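Search docs Go Clear

homik-desk-chores / README.md

Reading time: 4 min

# Homik Desk Chores, release 2

Egocentric recordings of short household chores at and near a desk, collected to measure how far current manipulation policies get on work a person finishes without thinking. The release covers wiping, clearing, setting out and putting away. Cooking, laundry and anything involving liquids in open containers are out of scope.

## Contents

- 1164 episodes, each with head-view video and a plain-text instruction
- 273 episodes held out for testing, drawn from rooms that do not occur in training
- 250 evaluation rollouts by the baseline policy, with outcome labels
- label schema, split lists and the scoring script

The 1164 figure includes the held-out set but not the rollouts. Release 1 counted them together, which made the two releases hard to compare.

## Task families

`wipe` – remove marks from a flat surface. Scored on the marked area remaining.

`clear` – move all loose objects from the work surface to a named place.

`set` – place listed objects in a stated arrangement. Tolerance is given per object in the schema.

`stow` – put objects into open shelving or a closed cabinet. Door handling is scored separately.

Every family has a null variant, in which the instruction is already satisfied at the start. The correct behavior is to do nothing and report completion. Policies trained only on successful motion tend to fail these.

## Surfaces and marks

Light desktops are the hard case for `wipe`. Tape residue and rubbed-off labels on a matte white top leave pale gray marks with very little contrast, and a shadow or a reflection can score higher than the mark itself in a simple difference map. Start-state masks were therefore drawn by hand. Specks smaller than the annotation brush are ignored.
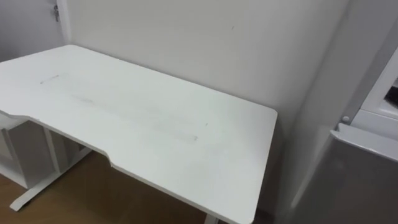
Desk shape matters more than we expected in release 1. A curved cutout in the front edge breaks planners that fit a rectangle to the top: the wiping path runs off the edge, contact force drops to zero, and the controller reports a completed stroke. Narrow gaps between a desk and a neighboring appliance cause a related problem, as cloths and small objects get pushed into them. Both cases carry the tag `edge_loss`.

## Baseline results

The Sara baseline is a single policy trained on all four families. Of the 250 rollouts, 141 were labeled complete. Most of the completed ones are `clear` and `set`. Adhesive residue was the most common reason for failure in `wipe` – the policy passes over the mark once at low force and stops. A person scrapes, looks, and scrapes again. We did not find that repeated looking in any rollout.

Our reading is that clearing a desk is close to usable under supervision, and cleaning one is not.

## Known issues

- Instructions from the Ostaso rooms were translated and are sometimes stiff ("bring the table to order").
- The Gündoğdu rooms have white walls, white desks and white appliances, and automatic exposure varies between episodes.
- `stow` labels do not separate a dropped object from one placed on the wrong shelf.
- Completion labels for null variants were corrected in October. Discard earlier copies.

## Use

Run `score.py --split test` on a folder of predictions. Report each family separately; the pooled number hides the `wipe` results.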